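[club-build] Re: folding task, jaw pads and the August deadline

From: Ulises Cárdenas
To: club-build list
Date: 28 Jun 2021

Normunds wrote:

> Two things before I order parts. First, are we keeping the blue
> pads on the hand-held gripper or going back to the bare fingers?
> The Kairys team says bare fingers hold better on towels. Second,
> I count 76 usable demonstrations in the shared folder and the
> plan said 200 by August. Do we lower the target or find more
> people to record? Also the hinge pins on one unit feel stiff to me.
>
> Normunds Rebane

Keep the pads. I tried the bare fingers on the same clothes and they slid off anything thin. Towels are thick and have loops to catch on, so I can believe Kairys gets away with it, but our task is clothes. Please order one spare set of pads and leave the rest of the money alone for now.

On the pins, put the stiff unit in the box marked Verau and I will take it apart. Don't oil it. Oil gets on the cloth and then on everything else.

As for the 200, I would not lower it yet. We have 24 people signed up and most of them have not recorded anything. Nine of the 76 came from me, and I can do more. What slows people down is the start of the fold. They squeeze too early, pick up the blanket along with the shirt, and have to begin again. 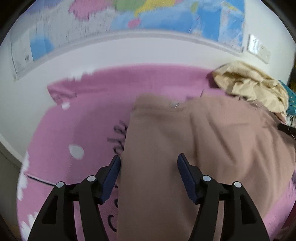

Gripper-camera frame, Trerker student robotics club

The grip I want people to practice has one pad on each side of the cloth, with a band of fabric gathered up between them. Come down with the fingers open, touch the garment, then close slowly. If the blanket underneath lifts too, open up and try again a little higher. The garment there is a dusty pink one on a bright pink blanket, and that pairing is hard on our segmentation script. I would still keep recordings like it. If we only use dark clothes on a white sheet we will get a model that folds dark clothes on a white sheet.

Things I would like changed in the recording notes:

Button placement. The notes say to start with buttons face down. Please strike that. Leave the garment however it lands and write down which way it was.

Other items on the blanket. The notes don't mention them. They are fine as long as they are not on top of the piece being folded.

Speed. Several of the rejected files were too fast and the wall behind came out blurred. Move the gripper at half the speed that feels natural.

File names. Use the garment type, then your initials, then a number. I found 21 files called "test" and I had to open every one.

For the competition entry, the Itis rules ask for a short written account of how the data was collected. I have a draft of the first page. Normunds, could you write the part about calibration? You did all of it and I would get it wrong. One page is plenty.

I have not decided whether we enter socks as a separate category. My feeling is no - they roll up inside the pads and we don't have a good way to flatten them. If anyone wants to make the case for socks, reply to the list and not to me alone.

The sign-up sheet for borrowing a gripper is still in the same folder. Put your name down before you take one home, and charge the battery before you bring it back.

Ulises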